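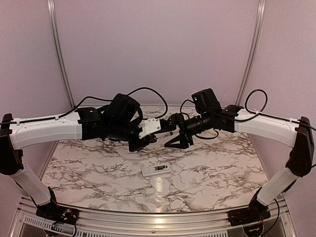

Slide 1: Marble pattern on a tabletop

Does it have to look like marble?
Speaker notes, Sorcha Lynch
Brotby furniture evening, November

Leave slide 1 up while people find seats. Start when Fadwa closes the door.

Opening

Good evening. I sell tables, I mend tables, and for nearly 13 years I have been asked for tables that look like they were cut out of a mountain. I've said yes to most of those people. Tonight I'd like to say what I should have said to some of them first.

Point at the tabletop. A marble pattern. I am not going to tell you from a picture what that top is made of, and I'd be wary of anyone who would. Ask the room: who has marble at home? Then ask: who has something with a marble pattern at home? Wait for the second lot of hands. Then ask the second lot how many of them call it "the marble table". Expect some laughing. Move on before it dies.

Slide 2: What the pattern is for

(Text only on this one, keep it short.)

The shop claims. Read them out flat, no silly voice, Taha says the silly voice puts people off.

"Timeless." I have a drawer of old sample chips and I can date every marble pattern in it by how thick the veins are. Thick veins came in, fine veins came back, then thick ones again with a bit of gold.

"Hides everyday marks." Half true, and I'll come back to it.

"Makes a small room feel larger." I have asked three different reps how this works. One said light. One said flow. One changed the subject to delivery times.

"Easy to live with." Compared to what? They never say. If they mean easier than real marble then yes, fine, so is almost any surface in the house. Real marble marks if you leave a cut lemon on it. That's a very low bar to clear and I don't think it should be printed in bold.

Slide 3: The hiding marks business

Slow down here. This is the bit people will use.

A busy pattern does hide things. Dust, small scratches, a ring from a mug. The trouble is that it hides them from you as well. Crumbs, a dropped screw, a contact lens, the clear back off an earring. Sanaa Samir does clock repairs on her dining table and she has given up on her marble-patterned top altogether — she puts a plain tray on it and works on the tray. So she paid for a surface and then bought a second one to cover it.

If you do any fiddly work at a table, sewing or model kits or anything with small fixings, try this before you buy. Ask the shop for a sample, as big as they'll give you. Take it home, put a few pins on it, go out of the room, come back in and look at it from standing height under your own lights. If you have to bend down to find them, you have your answer.

The shop's lights are no use for this. They are brighter than yours and they come from everywhere.

Someone will say a plain top shows every scratch. It does. I'd sooner see the scratch. But that is taste, and I should say so.

Slide 4: The repeat

Printed patterns repeat. On a small side table you may never notice. On a long run you will, usually about a week after it's been fitted, and after that you can't stop. There'll be one vein with a kink in it, and there it is again further along.

Ask to see the full sheet, never only the chip. Tiditmont will roll out a full sheet if you ring ahead. Bouazza told me their pattern "does not repeat to the eye". I asked whose eye. I'm still waiting. (Pause. If Femke Van der Linden is in, she was there for that conversation and may want to add something. Let her, but not for long.)

Slide 5: Edges

The edge is where most of these tops give the game away. In a block of real stone the vein goes through. On a lot of patterned tops the face is one thing and the edge is a strip of something else, and the strip either has no veins or has veins that don't meet the ones on top.

Does it matter? To how it works, no. To how it looks from a chair, quite a bit, and the chair is where you'll be. Catalogue photos are nearly always taken from above. Sit down in the showroom. If there's nowhere to sit, crouch. I have crouched in some very smart showrooms.

Also ask about fixing things to the edge. Lamps, a vice, a mincer, anything with a clamp. I've had tops back with a bruise in the front edge from a clamp done up too hard, and the pattern did nothing to hide that. A scrap of wood or thick card under the jaw would have saved both of them. And if you mean to drill and bolt something down for good, find out what the core is first. The salesman won't always know. Get him to ask.

Slide 6: Money

Two quotes, same size of top, same legs. Plain: £259. Marble pattern: £502. Both from Asex, both for the same customer, and both in the same email.

I rang up and asked what the difference bought. Was it harder wearing? No. Thicker? No. Longer guarantee? Same guarantee. It bought the picture of marble. I've no quarrel with paying for looks, people pay for wallpaper. I only want it written down as looks and kept out of the column headed "performance".

Don't get drawn into naming the customer. Taha Amrani knows who it is and will try.

Slide 7: When I'd say yes

Be fair here. I had one myself in the hall for years and I liked it.

I'd say yes for a table that mostly holds a lamp and the post. Yes if you've seen the full sheet and still like it. Yes if you eat at it and can't stand the sight of crumbs between meals, though do wipe it anyway.

I'd say no to paying extra for a bench or a hobby table. No to matching it with a marble-patterned floor; I've seen this twice and both times I put my cup down with great care.

Questions

Likely ones:

Can you sand a scratch out? On a printed surface, no. You'll sand the marble off.

Is matt better than gloss? For finding pins, yes. Gloss throws the ceiling light back at you right where you're looking.

What do I have now? Beech. It's got a burn on it.

Samples are on the side table, please ask people to put them back in the box. Fadwa Mahrous needs the room locked by 9.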